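About Hukau

Hukau writes working rules for small two-arm robot benches and trains the people who run them. Nizar Dabbas started the company in September with two benches and a short list of things that kept going wrong. Our main job is sorting disposable cutlery between trays.

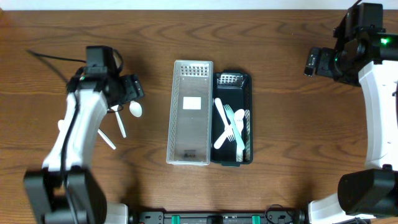 HOW WE WORK

Every bench follows the Porkska sheet, our own house standard. Trays go between the arms, long sides touching, and the layout gets checked before power goes on. Hands stay off the table while either arm is live.
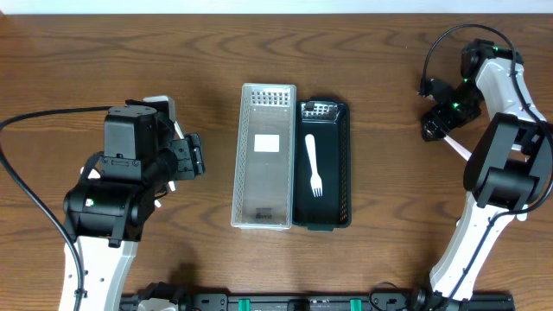

A run that goes badly is logged the same way as a good one. We keep 600 runs on file for each task, and operators change over after three sessions — tired people skip steps.
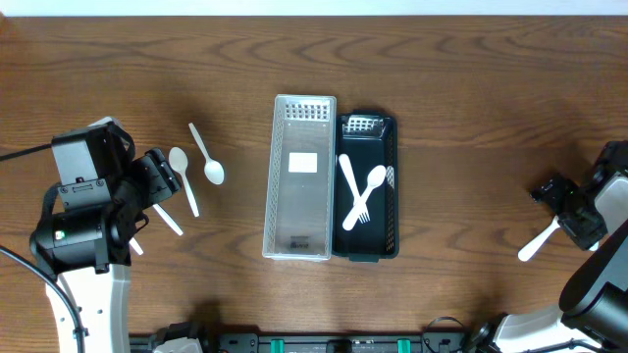 Dropped pieces stay where they fall until the run is closed. The operator then stops both arms, writes down the count and clears the table by hand. Changes to the sheet need two signatures, and the old version is kept with the new one. Boutros and Kukum, our two client sites, use the same sheet with their own stop procedure added at the back.

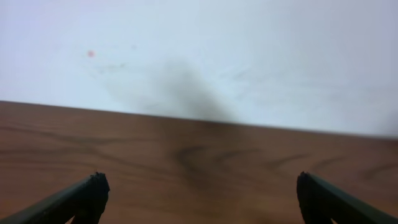 Samira at Kukum told us the stop procedure should come first, on page one, and that her crew had already moved it there. We are making the same change in our copy.

This site uses cookies. By continuing to browse, you accept our cookie policy. OK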